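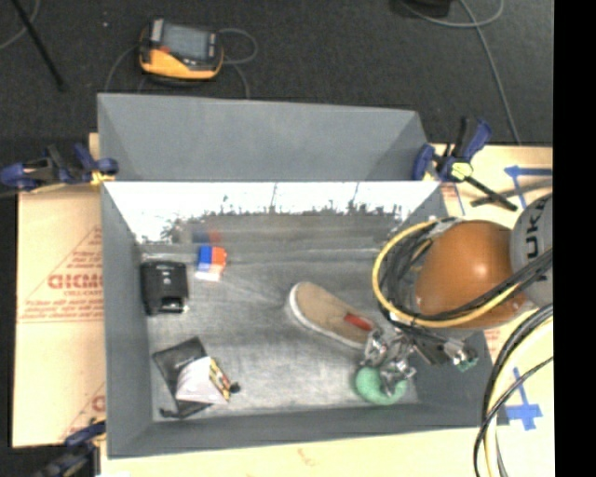
Bin picking at the shared workshop: arm keeps missing flat things near the wall

Posted in Robots and Automation > Home and Workshop Builds
Friday, March 5, 2021

kullstead_bench

We have a second-hand arm set up at the Sedmont workshop and we are trying to get it to clear a grey bin of mixed household stuff, one item at a time, and drop each one in a second bin beside it. The stuff is whatever people bring in: a shoe, a pouch, packaging, small toys, a green ring. The bin sits on boards and is clamped so it can't walk away when the gripper leans on it.

It does well in the open middle of the bin. Soft things with some height, like the slip-on shoe, come up most times. The trouble is in two places.

First, anything close to a wall. The far wall on the inside is shiny, and small things near it show up a second time as a blurry reflection. Our grasp picker (plain depth plus colour blobs, nothing learned) sometimes goes for the reflection. It drives the fingers at the wall, the force limit trips and the run stops. We lose a few minutes each time getting back to the start pose.

Second, flat things. The black pouch is the worst. The depth map hardly shows it against the bin floor, and the fingers close above it or skid over the top. Packaging lying on it makes it harder still, as the picker treats the two as one object and aims for the middle of both.

Over our last test we ran 900 pick attempts across a few evenings. Walls and flat items together made up nearly all of the failures. I have already tried:

- lowering the approach height (now it scrapes the floor of the bin)
- a brighter lamp (reflection got worse)
- shrinking the region of interest by 30 mm on every side (no more wall hits, but now it ignores whatever rolls to the edge)

I would like to keep the bin if I can, as the mount, the boards and the second bin are all built to suit it. Is there a sensible way to fix this in the setup, or do I need to rewrite the picker? Budget is small. The other members want to show it at the open night, and it would be good if it ran for an hour without somebody standing next to it.

hasus_home

Had the same thing with a steel tray. Cover the shiny part and be done with it. Matte grey vinyl, the kind sold for signs, or even masking tape if you don't mind it looking rough. Clean the wall with metho first or the vinyl will lift at the corners.

Don't use a brighter lamp. Use a duller one, and move it.

baptiste_ctrl

I'd go with the answer above for the wall, but the flat items are a separate fault and the vinyl won't touch that. Taking them in order.

Reflection. Besides covering the wall, put a hard check in the software. You know where the bin is because it is clamped. Measure the four inside faces once, store them as planes, and throw away any point that lands behind one of them. A reflected object always works out as being on the far side of the wall, so the check removes it if your depth is any good. If your camera only guesses depth there, the points will come out as noise and you'll still want the vinyl. Do both. It is an afternoon of work.

If anyone takes the clamps off to move the bin, measure again. Mark the bin corners on the boards with tape so you can see at a glance when it has shifted. Ours had crept 7 mm before we noticed, and that was enough to bring all the wall hits back.

Edge items. Undo the 30 mm shrink. Keep the full region, and for any grasp point close to a wall, only allow finger angles that open parallel to that wall. Then neither finger has to fit between the object and the side. You will lose some grasps on long items lying against the wall. For those, add a nudge: come down beside the item, fingers closed, drag it toward the middle, go up, take a new picture. A nudge is cheap compared with a trip and a reset.

Check what your bin's sloping side does to this as well. If the wall leans in toward the floor, a straight-down approach that is clear at the bottom may still foul higher up with the wide part of the gripper. We test the whole gripper as a box, including the cables. The cables matter. A loop hanging off the wrist will catch on the bin corner sooner or later, and if it catches on the way up it pulls the item sideways out of the fingers. Tie the loose bundle higher on the arm and then run every joint through its range by hand at slow speed before you trust it.

Flat items. Depth won't find a thin black pouch on a grey floor. Take a picture of the empty bin under the same light and subtract it. Your floor sounds scuffed, so redo the empty picture every few weeks as new marks appear. For the grasp itself, stop trying to pinch the middle. Aim for an edge or a corner, touch down gently until you feel contact, then close while moving up a little. Set the touch force low and let it stop the motion instead of counting as a fault. That also solves your scraping.

For two things stacked, pick the top one first. Split your blobs by colour before you work out the centre. White packaging on a black pouch is about as easy a split as you'll get.

If after all that the pouch still beats you, fit a small suction cup as a second tool. It won't hold cloth, but it will do the packaging.

One more: have it give up on an object after a few misses and move on to another. That alone will get you most of your hour. You still need a person within reach of the stop button while it runs in front of the public, whatever the success rate is.

sedmont_tues

Would it be easier to just use a plastic tub? We swapped to one in December and I haven't looked at the reflection problem since. Might not suit if everything is already mounted.

kullstead_bench

Thanks all. Did the vinyl and the wall planes over two evenings. No wall trips in the last 33 picks, which is a short run but better than anything we had before. The metho tip was needed, the first strip came straight off.

Marked the corners too, and tied the cables up higher. Haven't started on the edge grasp for the pouch. The empty-bin subtraction finds it fine, so at least the arm now goes to the right spot before it misses. Tub is a fair idea but we'd have to remake the clamping, so staying with this one for now. Will post again when the touch-down part is in.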